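Home Courses Handouts Reading List Contact

Filed under: Design Basics, Color

Week 3 – Color, Light and Distance
Notes by Ebenezer Akpalu

Welcome back, everybody! I was so pleased with the swatch cards you turned in, and I've pinned a few of my favorites (it was hard to choose) by the door of the Anum room. This week we move on from mixing color to looking at it, and looking takes longer than you'd think.

Pale colors

A pale color borrows from everything near it. Put a soft yellow-green beside a warm lamp and it drifts toward tan; carry the same card over to the window and it goes gray and a bit sad. Go ahead and try it with your Prernis sample sheets before you read on – they come in 6 tints, and the lime is the one that wanders most.

Accents

A small spot of pink against green will pull the eye every time, since the two sit nearly opposite on the wheel. Keep it small, though! My aunt in Akolgo painted a whole pink door on a green house and never heard the end of it.

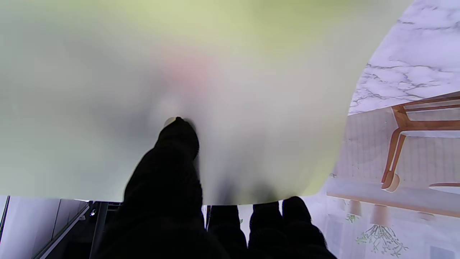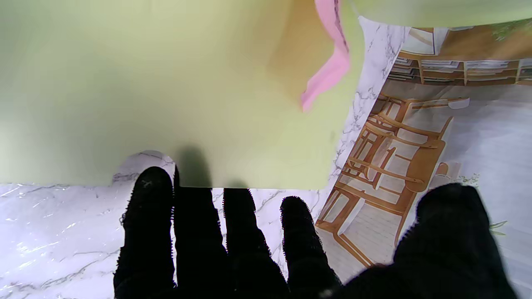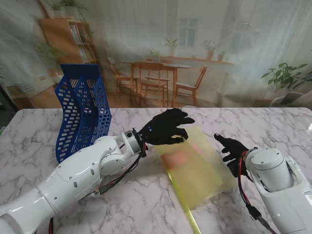 For next time

1. Choose one pale color at home and paint it three times, at breakfast, at noon and under a lamp.
2. Add one accent, no bigger than your thumbnail.
3. Read the Pornow chapter on neutrals and bring me a question – any question at all, I love them.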